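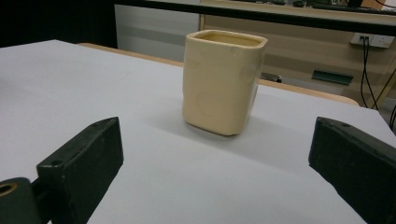
What's in the Duvholm set

Hi! I'm Afroza Uddin, and I've been typing up console launch lineups from old gaming magazines since November (my wrists hate me). One row per game, 12 columns, plain CSV.

lineups.csv has the games, delays.csv has every slipped release date I could find, and notes.txt is me grumbling about regional titles.

Known problems: 7 rows have no publisher, and 5 dates are just a month. The Vitham scans were blurry, so double-check anything tagged V!

Last update 22/12/2021. Fixes go to the Majumder branch please, I only merge from there.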